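Clotus Bin Picking: Cell Rules and Data Notes

README, last touched in October

Hi! If you've just pulled this repo you probably want the recordings, and they're in the episodes folder, all 3086 of them. Please read this file first anyway. It's mostly the rules I run the cell by, plus a few things about the data that I got tired of answering by message.

What's in here

Each episode is one pick attempt out of a metal bin, with the camera video, the joint log and a short outcome note. Failed picks are kept. I know some people like to filter them out before sharing, but I think a data card that hides its misses is a bit of a cheat, so the outcome note is where you do your own filtering. Folder names starting with Prindent are the older set, and Branlow is the newer one. Don't mix them in one training run without reading the change notes, as the gripper opening is logged in different units (my fault, sorry!).

Rules for the cell

Clamp the bins before anything moves. A bin that slides a finger's width in the middle of a session ruins every episode after it, and you won't spot it until you're looking at the plots a week later. I check the clamps by hand at the start and again after any hard contact.

Keep the controller where you can grab it without leaning across the arm's reach. If you have to lean, stop and move it.

Nobody reaches into the bin with the arm live. Stop it, check that it's stopped, then rearrange the blocks. I know it's slow. Do it anyway!

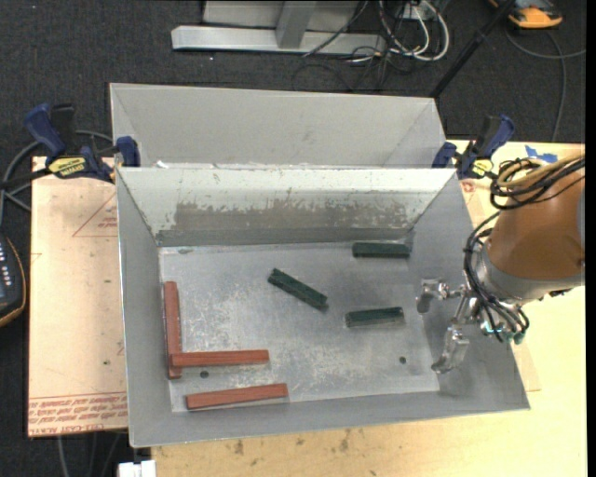
Lay the blocks out differently each time, and don't be tidy about it. Push some up against a wall, let a couple touch or overlap, leave others on their own. My first layouts were far too neat, and the policy I trained on them fell apart as soon as two blocks leaned on each other.

Change over after 8 episodes, even if you're on a roll. I also cap a session at 11 changeovers, which is where I start getting sloppy with the notes.

Write down wear when you notice it. Scrapes and flaking on the metal change how the bin looks on camera, so I don't repaint or swap a bin halfway through a set. If one has to go, start a new folder.

Cables get a look before power on. I follow them with my eyes from the wrist back, checking for anything that could snag when the arm swings.

Known problems

The Chauke loader skips an episode if its outcome note is blank. It does this silently, so compare your episode count with the index file. One Tuesday batch has the camera clock running ahead of the joint log, and those are flagged "drift" in the index.

Using it

Research and teaching are fine, and a mention of Clotus would be lovely. If you add your own episodes, follow the rules above and put yours in a separate folder with its own notes.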